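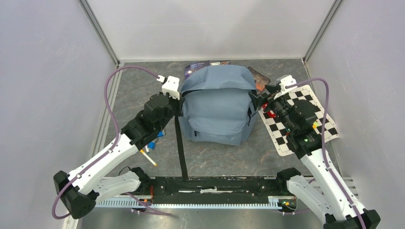

A blue-gray backpack. School bags are among the items covered by the Leone supply grant.

Leone District Extends School Supply Grant to Middle Grades

May 2020

The Leone School District has approved an extension of its school supply grant to families with children in the middle grades. The change takes effect at the start of the new school year in September and will apply at all district schools, including the 2 campuses in Grindenico.

Until now the grant has been open only to families with children in elementary school. Under the extended program, 628 additional students are expected to qualify. Eligibility will continue to be based on household income, and families already enrolled in the district meal program will be included without a separate application.

The grant covers a school bag, notebooks, writing materials, a calculator for students in grades six through eight, and one pair of indoor athletic shoes. Families may choose between receiving the items as a packed set and receiving a voucher to be used at participating stores. The voucher is worth $129 per student and must be used before the end of the fall term. It may not be exchanged for cash or applied to clothing other than athletic shoes.

Packed sets will be supplied by Grelo, the district's current contractor for classroom materials. The contract was renewed this spring following a public bidding period. Sets will be handed out at each student's home school during the last two weeks of summer break, with evening hours available for working parents. If school buildings remain closed to visitors at that time, sets will be distributed at the main entrance by appointment.

The Ovholm Foundation will contribute $4000 toward the cost of replacing bags that are lost or damaged during the year. Requests for a replacement should be made through the school office. One replacement per student will be allowed in each school year.

The district reviewed the grant over the winter. Parents who responded to a survey asked for larger bags for older students, who often carry textbooks for several classes between home and school. They also asked that the application form be shortened. The new form is a single page and is available in print from any school office.

Applications from families not enrolled in the meal program will be accepted until the end of June. Late applications will be considered if funds remain. Families who move into the district over the summer may apply when they register their children.

Families with children in both elementary and middle grades need to submit only one form. Decisions will be mailed to the address on file with the school, and parents are asked to report any change of address to the office before the summer break.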